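Packing Mixed Snack Bags in an Open Carton

Household storage notes, dry goods section

Single-serve snacks are awkward to store. The bags are light for their size, the seals do not like being bent, and most of the volume is headspace. A carton filled without a plan holds fewer bags than it should, and the ones at the bottom come out as crumbs. The method described on this page works for a shared snack box at home, a pantry overflow box, or a parcel going to a student.

Choosing the carton

Use a single-wall corrugated carton with flaps on the long side. For a household box, an inside depth close to the height of the tallest bag is enough. A deeper carton encourages a third and fourth layer, and the lower layers then carry weight they were not made for.

The carton used for the measurements on this page is a Pradwood open-front type, 512 mm on the long side. Empty, it weighs 218 grams on a kitchen scale. Any carton of similar size will do. Check the bottom seam before loading, and run one strip of packing tape along it and another across it if the original glue line has lifted.

Cartons that have held detergent, candles or spices should not be used for food, even when the food is sealed. The board holds odor for months, and thin film lets some of it through.

Sorting before loading

Empty everything onto a table first. A cloth keeps slick film from sliding and makes small packets easier to pick up. Sort by how the package behaves under load:

Pillow bags: puffed or fried pieces in a gas-filled bag with a crimped seal at each end. They crush easily and should not carry anything.

Flat packets: dried strips, seasoned pieces, candy, crackers in thin sleeves. Usually firm enough to stand on edge.

Wrapped bars and stacks: individually wrapped cakes or biscuits. Stable when stacked squarely, unstable when mixed with anything round.

Vacuum packs: clear or foil film drawn tight against the contents. Dense, and often the heaviest item for their size.

Read the date on each package while sorting. Dates on imported snacks may be printed as year, month, day, and some give only a production date plus a shelf life in months. Write the final month on a small piece of masking tape, for example MAY, and stick it to the top edge of the package. Do not cover the ingredient panel, which someone may need to check later for allergens.
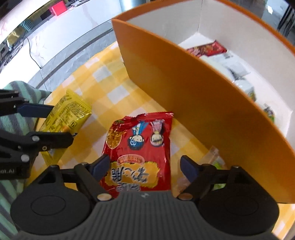

Sorting on a checked cloth, with the carton open beside the red snack bag and the yellow packet.

Loading order

1. Put vacuum packs and other dense items flat on the bottom, against the walls.

2. Stack wrapped bars in the middle in one or two columns. The columns act as a post and keep the flaps from pressing on softer items if something is set on top of the closed carton.

3. Stand flat packets on edge along the inner walls with the printed front facing inward. They can then be read from above and pulled out one at a time.

4. Lay pillow bags last, seal edges pointing toward the open side. Overlap each bag over the one behind it by a third of its length, like shingles.

5. Close the flaps without tape and press lightly at the center. If the board springs back more than a finger's width, remove one pillow bag.

Loaded this way, the test carton came to 1841 grams with a mixed assortment. The same assortment dropped in without sorting would not let the flaps close.

Handling pillow bags

Lift a pillow bag by the body, with light pressure on both faces. Lifting by the crimped edge is acceptable for small bags, but on larger ones it concentrates the load at one corner of the seal, and slow leaks start there. A leaking bag is hard to spot by eye. Lay it flat, set a paperback book on it for one minute, and compare its thickness with that of an identical bag. If it has gone down, eat that one first.

Do not pierce bags to save space. Piercing does reduce the volume considerably, but fried snacks pick up moisture within hours in an ordinary kitchen and the fat begins to go stale soon after.

Opened packages

Opened bags do not go back in the carton loose. Fold the top down twice, clip it, and move it to a lidded container. The Emau square canister in the 494 ml size takes the remainder of most small bags. For larger ones, the Joly clip with the full-width bar holds better than the spring type – the spring type leaves the corners of the fold open. A wooden clothespin is adequate for a day or so.

Desiccant sachets from finished packages can be moved to a canister if they are intact and still loose inside. A sachet that has gone hard or clumped is spent. Oxygen absorbers look similar but stop working soon after the package is opened, and there is no point in saving them. Keep both types away from small children and pets.

Placement in the room

Keep the carton off the floor, out of direct sun, and at least a hand's width from a radiator, router or other warm equipment. Chocolate and coated items suffer first from warmth, followed by anything fried. A low shelf is suitable. The top of a refrigerator is not, although it is the usual place.

If the carton stays in a kitchen, wipe the shelf beneath it once a month and look at the bottom seam. Sugar dust collects there and attracts ants. A sheet of Hernus shelf liner under the carton makes the dust easy to see and can be rinsed in the sink.

Restocking

Take out what is left before adding anything. New packages go to the back and the bottom, old ones to the front. Replace the masking tape tags that have curled. Tags on waxy or matte film come off sooner than tags on glossy film; for these, fold the tape over the crimped edge so that it sticks to itself.

Replace the carton when the flap creases turn soft or the front edge starts to lean outward under load. Reinforcing the crease with tape gives a few more weeks of use – apply it on the inside, where hands do not catch on it.

For a carton that will be mailed, fill the remaining gaps with crumpled kraft paper up to the level of the flaps, tape all seams, and mark the top. Pillow bags should not be used as padding for heavier items.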